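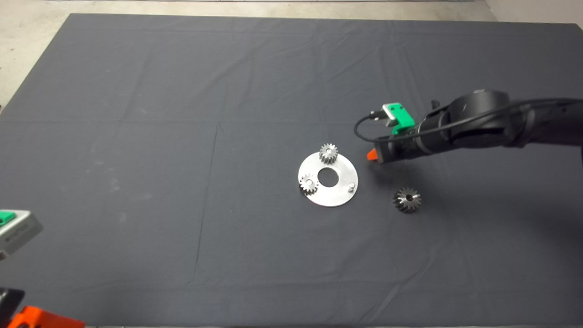

So I have joined a forum. A real, old-fashioned message board with a beige background and little avatars, the kind I thought had died out when my kids were in diapers! It's called Pollum, it's for people who bake bread at home, and I've been on it every single night this month.

It started with a loaf that wouldn't rise. I typed my sad little question into a search box and landed on a thread from years back where a man named Jenő Farkas had answered exactly that, patiently, in 21 separate replies, to somebody who kept leaving out important details (like the fact that she was keeping her dough in the garage. In winter). I read the whole thing standing up in the kitchen with my coat on. By the end I wanted to know these people.

You have to introduce yourself before they let you post anywhere else. I wrote four paragraphs, deleted three, and hit the button feeling like I was back in the school cafeteria holding my tray. Eleven minutes later I had a welcome from Yung-ching Lau, who moderates the beginners' section and told me my starter needed a name. It's called Galska now. Don't ask, I was looking at a road map.

What I love is how slow it is. On the other sites I use, I say something and it's gone by lunch. On Pollum somebody will answer a question on a Tuesday, then come back the following week and say they've been thinking it over and would like to change their mind about the rye. There's a thread about oven steam that's 143 pages long and still going! Kristóf Szilágyi and Benedek Hegedűs have been disagreeing in it since page two, and they're both so polite about it that I honestly can't tell which of them is winning. I'm on page 62. No spoilers, please.

My husband thinks it's hilarious. He calls them "your bread men," even though plenty of them are women, and he asks at dinner what the bread men are up to. He was less amused when I paused our movie to reply to a private message about flour. But it was a good message! Andor Dudás had read my post about gummy crumb and wanted to know how long I was letting the loaf cool, and the answer was that I wasn't, because who can wait? He said two hours. I made it to fifty minutes and I'm counting that as progress.

There are ranks, too, and I'm embarrassed how much I care. You start out as a Crumb. At 300 posts you become a Crust, and your name turns brown. I'm nowhere close, and I've caught myself typing "Great loaf!" under strangers' pictures just to nudge the number up — my daughter says that's called farming and people get banned for it. I've cut back.

Next month the whole board does a bake-along, everybody making the same walnut loaf over one weekend and posting how it went, disasters included. I've signed up. I've also told my sister, my neighbor and the lady at the pharmacy, so there's no backing out.

If you're on there already, come say hi. I'm GarageDough, in honor of that first thread. And if you know where to buy decent rye flour without paying more for shipping than for the flour, leave me a comment, I need it by the weekend of the walnuts.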